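The Cherry Cloth

I'd been at Irkar three weeks when they asked me to settle the Griffiths question. Griffiths fingers or Ostberg fingers, same handle, same table, 800 grabs each, and write down every one you drop. I said yes before I'd worked out what 800 felt like in the wrist.

You start with the easy stuff, so I did cans and cartons all morning and got quite cocky. Then came the trays and the wrappers. A crumpled wrapper has no proper edge, you see, and you end up sort of stroking it until it gives in.
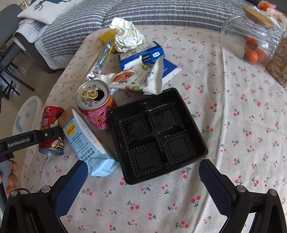

By lunch I was talking to the Ostbergs. Come on, my lovelies, just the corner! They had a soft way of closing that I'd grown fond of, and I was dreading what the numbers would say. Stesavard was paying, and Stesavard wanted the Griffiths, which were cheaper and squeaked.

I went home and picked up my toast with two stiff fingers. My sister laughed for 20 minutes.

Next day I had 30 grabs left and the two sets were dead level. I moved my feet, shook out my arm and looked at the cherries on the cloth until they swam a bit.

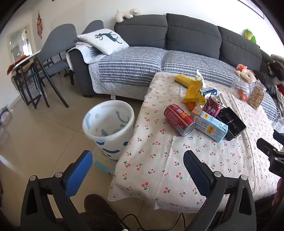

The Last Thirty

I did them slowly. The Griffiths squeaked and held, squeaked and held, and then let go of a carton on the very last one.

I wrote it down. Then I rang Stesavard.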